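Fórum > Automação e Robótica > Normas e boas práticas

Vidro na célula de testes: a regra do Niso faz sentido?

ferrugem_80
Estou a rever as regras internas para manipulação com dois braços e o guia do Niso, edição de março, diz que objetos de vidro só entram na bancada com "proteção na zona de preensão". Não diz que proteção, nem espessura, nem quem verifica. Alguém aplica isto a sério ou é só para o auditor ver?

mtavira
Aplicamos. Fita na haste dos copos, trocada a cada 80 ciclos.

ferrugem_80
80 porquê? Há ensaio por trás ou alguém gostou do número?

mtavira
Veio do Ashraful Khondokar, que escreveu o procedimento na Sarkard. Deixo duas da bancada. 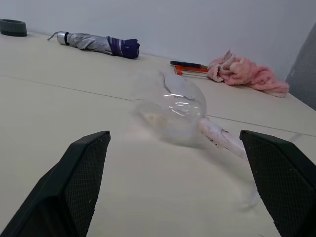
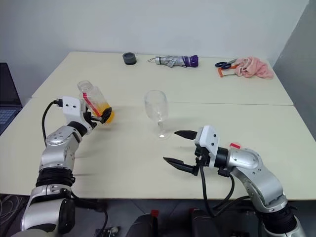

Tarefa da garrafa e do copo, mesma bancada nas duas.

pinça_torta
Desculpa, mas isso não me convence. Com a haste enrolada, o atrito já não é o do vidro. Estás a validar a pega na fita. E essa fita está com as pontas desfiadas, com 80 ciclos ou com 8.

mtavira
O objetivo da regra é não ter cacos, não é medir atrito. Quanto às pontas, dou-te razão, o critério visual devia estar escrito.

Dwivedi_fan
Mais grave para mim é o resto do tampo. Guarda-chuva, pano, ferramentas ao fundo, e na segunda há um portátil aberto no canto com um braço a inclinar uma garrafa com líquido. O nosso checklist tem 6 pontos e o primeiro é retirar eletrónica da bancada.

mtavira
Os objetos do fundo são permitidos, ponto 4 do procedimento. O portátil não, vou ver isso.

pinça_torta
Permitidos por quem? Num ensaio nosso na Tunness fizemos 143 repetições com a bancada cheia e 118 com ela limpa e ninguém registou que objetos lá estavam. Não serviu para comparar nada. Se é permitido, que se escreva a lista em cada sessão.

ferrugem_80
Resumindo, a norma pede proteção, cada casa inventa a sua e depois chamamos a isso conformidade. Vou propor inspeção da fita no início do turno e lista do que fica no tampo. O número de ciclos fica de fora até alguém me mostrar dados.

mtavira
Sem número ninguém troca a fita. Boa sorte com isso.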